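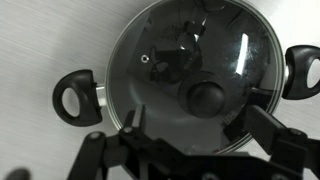 Garnura 5-Quart Pot with Glass Lid: Review
By Loïc Lemaire
Dec 2, 2025

I bought the Garnura pot in November to replace an enamel one that had chipped on the inside. It came from Hoarau, a kitchen store in Flestport, and I have cooked with it most evenings. The product page had 1,069 ratings when I ordered. Many of them were one line long and told me nothing about the lid, and the lid was what I wanted to know about.

What you get

A black pot with two side handles and a clear glass lid. The lid has a thin silver metal rim and a rounded black knob in the middle. There was a care sheet in the box and no recipes. The handles are loops and big enough for a thick oven mitt, which the old pot could not manage.

The lid

It sits flat and stays put at a simmer. At a full boil it rattles, though less than my old one did. With a dark interior you need decent light overhead to see what is going on in there. I can tell whether rice has taken up its water. I can't judge the color of onions without lifting the lid.

The knob is easy to grab and wide enough that it doesn't slip when my fingers are damp. It is held on by one screw from underneath. Mine loosened a little in the second week and needed a quarter turn – no trouble since.

Glass shows everything. Water spots dry on it if you leave it in the rack, so I wipe it with a paper towel while it is still warm.
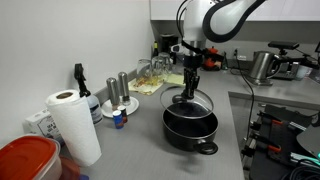 Cooking

Three quarts of cold water came to a boil in 22 minutes on my small burner, lid on. The large burner is much quicker, but I rarely have it free. Lentil soup, rice and a chicken stew all came out fine. Polenta stuck in a ring where the base meets the side and had to soak overnight.

The care sheet says the pot can go in the oven at up to 300 degrees, lid included. That is low. It covers a slow braise and keeping things warm, but if you finish dishes in a hot oven, buy something else.

On the counter

My counter is brushed metal, and I was worried about scratches from the base. I slide pots more than I should and have found no new marks so far. The lid can be set down next to the pot, but it takes up as much room as a dinner plate.

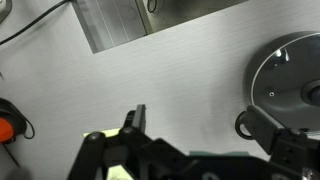

The brushed-metal surface, with its fine streaks running from side to side.

Compared with the Bradness

My sister has the Bradness pot in a similar size. It is heavier and holds heat longer after the burner is off. The Garnura is easier to lift when full, and I prefer its handles. For soup and rice I would buy the Garnura again. For long braises I'd borrow hers.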